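Trurkness break area, coffee station w/ robot
Walkthrough checklist and comments
Site: Jovdale, 2nd floor
Date: 20 July 2020
Checked by: Idalina Barreto
Copy to: Ayuba Quaye (Mengal shift lead)

Drinks on the log since install: 3,342. Reported spills: 11. Burns: none reported.

1. Stop button
OK. Pressed twice, arms held both times. Label is peeling, need a new one. Night crew didn't know it was there, see item 7.

2. Floor and walkway
OK w/ comment. Carpet is a bad choice under a drinks station, said this in May. Want a mat. Keep the stand base out of the walking line, people come round that corner with their hands full.

3. Power and cables
OK. No damage to jackets. Connector at right wrist hand tight. Cable needs more slack, re-check next visit.

4. Cup handling
OK. Ribbed glass only until Ketureo signs off on paper cups. Grip on glass is firm, fingers go well round. Chipped glasses go in the bin, NOT back on the shelf. Found one on the shelf. 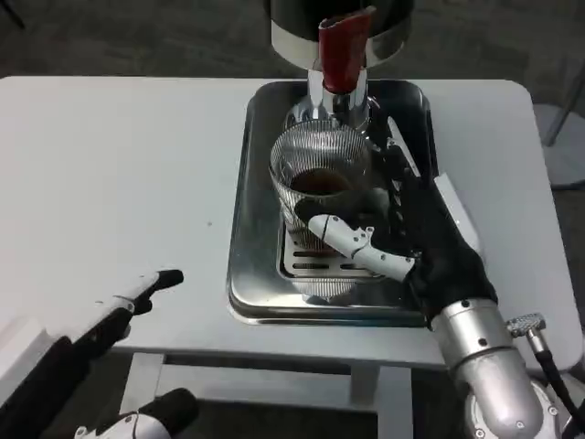 5. Drip tray and grate
Comment. Tray needs to be emptied at start of every shift, this used to be Dorrie's job on days and now it's on no one's sheet. Ayuba to add it. Wipe the tabletop at the same time, grounds get everywhere.

6. Grinder
OK. Unplug before anyone puts fingers near the chute. Two people told me they just switch it off at the front. Not good enough, unplug it.

7. Training
NOT OK. 20 people on nights, none signed the sheet. Day shift all signed. Need ten minutes at handover, stop button plus who to call. Don't just email it.

8. Reaching in
NOT OK. People still grab the cup while the hand is on it. They're in a hurry, break is short, I get it. Wait for the hand to let go and pull back. Asked for a tape line on the floor, tape won't hold on carpet so maybe a sign at the table.

9. Staff comments (asked at the table)
- Line is shorter in the morning, slower at lunch
- Two of the old counter staff moved to stock room, same hours, one likes it, one wants back
- "I miss having somebody to talk to while it pours"
- Who do we tell when its wrong? Ext. 207, put it on the sign
- Can it do tea. No

10. Open from last time
Label, mat, tray duty. All three still open. Mat order is with Ayuba, chase it.

Result: stays in use on days. Nights hold off untill item 7 is signed.

I. Barreto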